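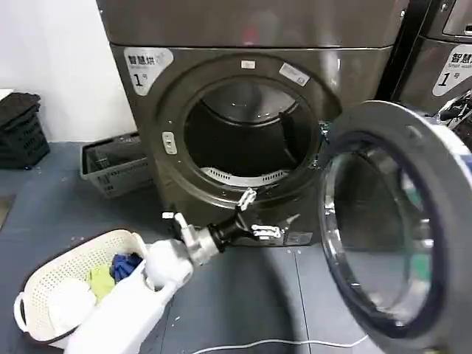
12月、午後。ガーンゲート工房の洗い場にて。綿の試し織りの乾燥、続き。
前回のノートに「乾燥機の機嫌次第」とだけ書いてしまい、後から読み返してもさっぱり役に立たなかったので、今回はもう少しまじめに残しておこうと思う。使っているのは「智慧烘」のラベルが左上に貼ってある1号のほう。扉は右に蝶番があって右へ大きく開くので、かごは左側に置くと出し入れがずいぶん楽になる。ドラムの手前、開口部の下の縁に沿って小さな穴の並んだ白い帯があり、糸くずの話になるとどうしてもここが気になる。エヴィ・バーケットさんが前から「あの穴のところは毎回見てね」と言っていて、私は正直なところ半分聞き流していたのだけれど、先月ようやく意味がわかった。織り端を始末しないまま入れた布から長い糸が出て、この帯のところに絡んでいたのだ。指ではつまみにくく、古い歯ブラシでなでるようにすると取れた。以来、歯ブラシは洗剤の棚に置いてある。柄に赤い糸を巻いてあるのがそれなので、どうか靴を磨かないでください。

今回乾かすのは、クレスラの綿糸で織ったタオル地の見本。仕上がりの柔らかさを見るのが目的で、縮みについてはついでに測っておく程度のつもりだったのが、測りはじめるとこちらのほうが面白くなってしまった。いつものことです。織り上げて機から下ろしたときに、経方向へ1000ミリの印を糸で入れておいた。印の糸は色落ちしないものを選ぶこと。前に藍の残り糸を使って、印のまわりがうっすら青い見本になり、エルシー・ピアースさんに「これはこれで模様ね」と慰められたことがある。

手順は次のとおり。
・ぬるま湯で洗い、脱水は短め。絞りすぎると折れじわがパイルに残る。
・脱水のあと、一度広げて端を持ち、ぱたぱたと振る。これを省くと寝たパイルがそのまま乾く。
・低温で、途中で2回止めて上下を返す。
・取り出したら熱いうちに畳まず、台に広げて冷ます。
・印の間を測るのは、冷めて一晩置いてから。

最後の一晩、というのがなかなか守れない。今回も待ちきれずに冷めてすぐ一度測ってしまった。その数字はここには書かないことにする。書くとそちらばかり見てしまうので。明朝あらためて測って、この下に書き足す。

柔らかさの比べ方についても少し。前回は三人で順番に触って、柔らかい順に並べるだけだった。ところが最初に触った人が「わあ、ふわふわ」と声を上げるものだから、後の二人がつられる。言うまでもなく声を上げたのは私です。今回は黙って並べ、紙に書いてから見せ合うことにした。見本の裏には番号の布を縫いつけてあり、触るあいだは裏返さない約束。クロッパーさんとバーケットさんはどちらも名前がエヴィなので、紙には必ず姓で書いてもらうこと。前回の紙には「エヴィ」とだけ書いたものが2枚あって、どちらの意見なのか、結局字の癖から当てるはめになった。

柔軟剤は使っていない。使えば触った感じは確かに良くなるのだが、吸水を見るときに水滴がころころと玉になって乗ってしまい、糸の性質なのか柔軟剤のせいなのか区別がつかなくなる。吸水試験は乾燥した見本が3枚そろってからまとめてやる。水を落とすスポイトは奥の引き出し、染料の計量に使ったものと混ぜないように。

ところで、乾燥時間を何分に固定するかで、また意見が割れている。サンドラ・クレッグさんは81分で通すべきだと言う。彼女の以前のノートがすべてその長さで取ってあり、比べやすいのはそのとおりだと思う。なぜそんな半端な時間になったのか尋ねたら、「最初のときにそうだったから」とのこと。私としては布の重さで止めたい気持ちもある。洗う前の重さに戻ったところで終わりにすれば、厚いものと薄いものを同じ条件で扱える。ただ、そのたびに扉を開けて布を出し、はかりに載せ、また戻すことになるので、熱が逃げるし、何より私が落とす。今回はサンドラさん方式でいく。重さは前後だけ量る。

待つあいだに、ムンさんに頼まれていたドリルロウの麻糸の小かせを片づけた。こちらは乾燥機には入れない。湿ったまま竿に掛け、下に軽い重りを吊るして自然に乾かす。重りをつけすぎると糸の伸びが戻らなくなるので、木の棒を一本通すくらいで十分だと思う。竿は窓側が空いている。かせの札が濡れて字がにじみかけていたので、油性ペンで書き直しておいた。一枚だけ、どうしても読めない札がある。ムンさん、次に来たときに見てください。

覚え書き。
糸くずの掃除は、運転の前と後の両方で。掃除したら壁の表に印をつける。
見本を取り出したあと、しばらく扉は開けておく。かごを前に置きっぱなしにしないこと。右へ開く分の場所が要るのを、私はよく忘れて膝をぶつける。
綿の見本に毛の見本を混ぜない。一緒に回したくなるのはよくわかるけれど、毛のほうは取り返しがつかない。
印用の白糸が残り少ない。次の注文に足しておく。

明朝、一晩置いた分の寸法と重さをこの下に記入。三人の順位の紙は、ノートの裏表紙の封筒に入れてあります。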